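Sleeve on humanoid hand wears at the folds, how do you take care of it?

Posted by Sunita Prajapati

Hello all. I look after one humanoid with two five-finger hands, and we use it for basket and cloth handling in our Ororton room. The ribbed dark cover over the palm becomes stiff after some weeks, and then the fingers close slower on one side. I ordered 2 spare covers from Sandhu, but I want to know how to make them last longer. At present I wipe them with a damp cloth every 30 hours of running — maybe this is too seldom? My second worry is the black cables on the floor near the feet. I put the kind of work it does here.

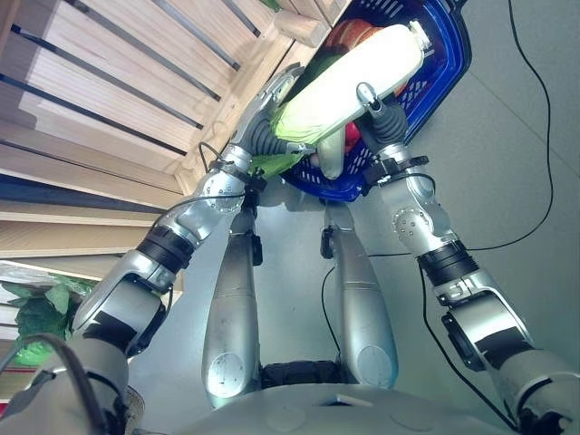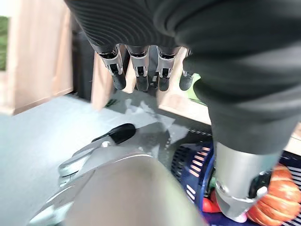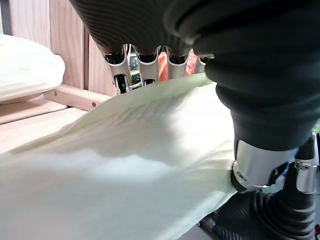
The last one is again with the blue plastic.

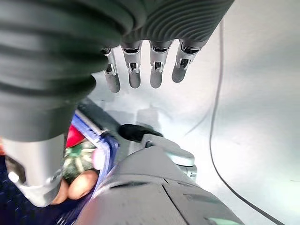
Rosalba Fontana

Thirty hours is too long if you handle leafy vegetables, the juice dries inside the ridges and makes them hard. We wipe after every shift, with the fingers fully open, and we use only water and a drop of dish soap. No alcohol! Then we let the cover dry before we send the hand home position. We changed the first pair after over 3,000 grips. For the slow side, take the cover off and check the small screws on the finger joints. On ours, one was loose and the cover was innocent.

For the cables, leave a long loop behind the robot and tape the rest to the floor. Do not pull them tight, the arm needs the length when it reaches forward.

juver_16

same problem here, we just buy new covers. Granda ones fit too but you must trim the wrist end

Sunita Prajapati

Thank you both. I will check the screws this afternoon and start to wipe after every shift.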